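Bavar 핸드헬드 그리퍼 비교 데이터 README

안녕하세요, 이 폴더 열어 주셔서 고마워요! 저는 Drorkeo 팀에서 그리퍼 쪽을 맡고 있고, 이 문서는 제가 Bavar 비교 작업을 하면서 틈틈이 적어 둔 메모를 다듬은 거예요. 딱딱한 데이터 카드 양식에 맞추려다가 포기했습니다. 그래도 필요한 건 다 들어 있으니 학습 돌리기 전에 한 번만 끝까지 읽어 주세요. 특히 뒤쪽 "알려진 문제"는 꼭이요!

뭐가 들어 있나

손에 쥐고 쓰는 그리퍼 버전 2개로 같은 과제를 수행한 기록입니다. 에피소드는 전부 1614개이고, 그중 985개가 v2 핑거로 찍은 거예요. 나머지는 v1입니다. 숫자가 반반이 아닌 건 v1 핑거를 한 달 먼저 은퇴시켰기 때문인데(안쪽 패드가 자꾸 들떠서 Lutz Kuhlmann이 더는 못 쓰겠다고 했어요), 비교 평가용으로는 균형을 맞춘 서브셋을 따로 뽑아 뒀습니다. eval 폴더에 있고, 버전마다 200개씩이에요.

과제는 집 안에서 흔히 하는 집기와 옮기기 위주입니다. 컵, 나무 블록, 플라스틱 용기, 천 같은 것들이요. 물건 종류보다는 잡는 자세를 다양하게 하는 데 더 신경을 썼어요. 납작한 걸 세워서 잡기, 가장자리만 물기, 기울어진 막대 집기처럼 v1에서 애먹던 동작이 많이 들어갑니다.

그리퍼 시점 카메라

그리퍼마다 카메라가 하나씩 달려 있고, 화면 아래쪽 절반은 거의 그리퍼 몸체가 차지해요. 처음 보는 분들은 다들 이걸 잘라내고 싶어 하시는데 제발 그러지 마세요! 잡은 물건이 본체에 대해 어떤 각도로 서 있는지가 바로 거기서 보이거든요. Anneliese Weidemann이 크롭한 버전과 안 한 버전으로 각각 정책을 학습시켜 봤고, 용기 과제에서는 안 자른 쪽이 눈에 띄게 나았습니다.
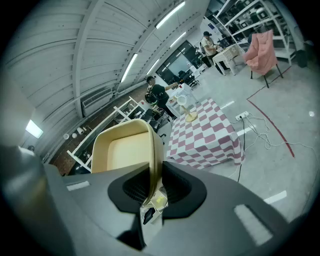

그리퍼 시점. 베이지색 플라스틱 용기를 세워 문 상태, 열린 면이 바깥쪽.

배경에 사람이랑 다른 테이블이 같이 잡히는 프레임이 꽤 많아요. 여러 명이 한 공간에서 동시에 작업하다 보니 그렇고, 저는 오히려 마음에 듭니다. 깨끗한 배경에서만 학습한 모델은 옆에서 누가 허리만 숙여도 흔들리더라고요. 다만 천장 형광등 때문에 노출이 출렁이는 구간이 있으니 색 보정 augmentation은 켜 두시는 걸 추천해요.

머리 시점 카메라

머리 시점은 양손 그리퍼를 한꺼번에 보려고 추가했습니다. 그리퍼 위쪽에 마커가 인쇄된 흰색 큐브를 올렸고, 두 손의 상대 위치는 이 큐브로 잡아요. 처음에는 평평한 마커 판 한 장으로 버텨 봤는데, 손목을 조금만 돌려도 추적이 끊겨서 Ottar Fjeld가 큐브를 제안했습니다. 무게가 늘어서 싫다고 제가 투덜댔지만 결과 보고 바로 조용해졌어요 ㅎㅎ 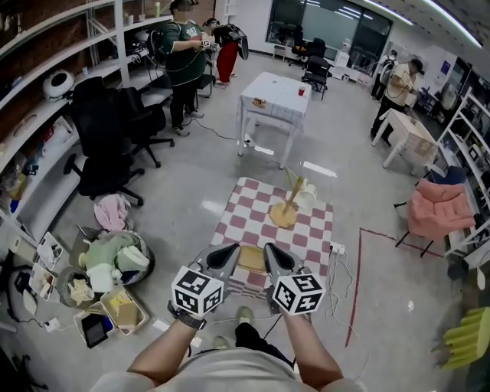 머리 시점. 체크무늬 천 위의 양손 작업, 그리퍼 끝은 짙은 회색 곡선형 핑거.

바닥에서 하는 작업은 테이블 작업보다 팔이 아래로 많이 내려가요. 그래서 큐브 윗면이 잘 보이는 대신 옆면 마커는 놓치는 일이 잦습니다. 추적 품질 값(track_q)이 테이블 에피소드보다 낮게 나와도 놀라지 마시고, 임계값을 바닥용으로 따로 잡아 주세요. configs 안에 제가 쓰는 값이 있습니다.

폴더 구조

episodes: 에피소드별 영상과 궤적
eval: 버전 비교용 서브셋
calib: 카메라 내부 파라미터, 큐브와 핑거 끝 사이 변환
configs: 필터링이랑 학습 설정
notes: 작업자 메모(오타 많음, 대부분 제 것)

궤적은 왼손 먼저, 오른손 나중 순서로 저장돼 있어요. 좌표는 미터, 회전은 쿼터니언이고 w가 맨 앞입니다. 이거 헷갈려서 반나절 날린 사람이 저 말고도 한 명 더 있어요.

v1이랑 v2, 써 보니까

v2는 핑거가 물건 모양을 따라가는 느낌이 확실히 좋아요. 종이컵처럼 잘 찌그러지는 걸 잡을 때 손에 힘을 덜 주게 되고, 그래서 오래 해도 덜 피곤합니다. 반대로 작은 블록을 정확한 위치에 내려놓는 건 v1이 더 편했어요. 끝이 단단해서 놓는 순간이 딱 느껴지거든요. Jana Frerichs는 블록도 v2가 낫다고 하는데, 이건 손 크기 차이도 있는 것 같아서 결론은 안 내렸습니다. 작업자별 결과를 나눠 보고 싶으면 operator 필드를 쓰세요.

Mühlbauer 컨트롤러에 올려 재생해 본 결과는 아직 v2 것만 있어요. v1은 마운트 나사 간격이 안 맞아서 어댑터를 다시 뽑아야 합니다.

알려진 문제

1월에 찍은 초반 에피소드는 두 그리퍼 시계가 살짝 어긋나 있어요. sync_fix 스크립트를 먼저 돌리고 쓰셔야 합니다.
핑거 벌어짐 값이 0 밑으로 떨어지는 에피소드가 있어요. 보정 오차니까 0으로 잘라 쓰면 됩니다.
머리 시점 영상이 아예 없는 에피소드도 있습니다. has_head 필드로 걸러 주세요.
천 옮기기 과제의 성공 라벨은 사람마다 기준이 좀 달랐어요. Wolfram Reuter가 다시 보고 있는데 아직 다 안 끝났습니다.

사용 범위

지금은 Drorkeo와 Sikby 안에서만 써 주세요. 얼굴이 나오는 구간은 외부로 내보내기 전에 흐림 처리를 해야 하고, 스크립트는 준비돼 있지만 자동으로 돌지는 않습니다. 이상한 에피소드를 발견하면 번호랑 같이 notes에 한 줄 남겨 주세요. 제가 매일 아침 커피 마시면서 확인합니다!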